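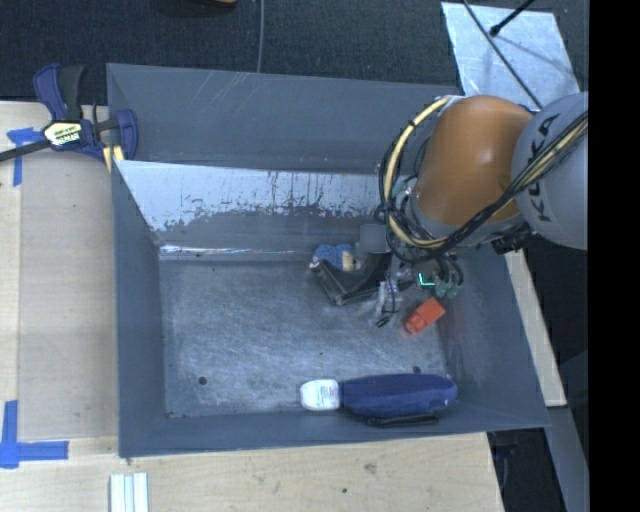

Notes for the session on bins and the wear they take

Welcome back, all of you, and thank you for your patience last time when we ran over into the break. Today we stay with sheet metal containers, and I'd like us to go slowly, as there is more to say about a plain gray bin than most people expect (I once filled a whole November afternoon with it and still had slides left).

Start with the shape. Sloped sides that widen toward the rim let parts slide down to the floor, where they are easier to pick up. The price is paid at the crease where slope meets floor, so have a good look along that line when you do your own survey.

Next, surfaces. A floor covered in light scuffs and crossing scratches is ordinary wear, and you should write it down as wear and carry on. Patchy color on a slope deserves a longer note — say where it begins, where it ends, and how ragged the edge is. Please don't guess at the cause!

For the exercise, use the Jutell sheet, page 2. Sketch the floor, mark any holes, and note small items left lying there, with the direction each one points. Babatunde Amadi has spare sheets if yours has gone missing. Hand your sketch to me before you leave, with your name on the back.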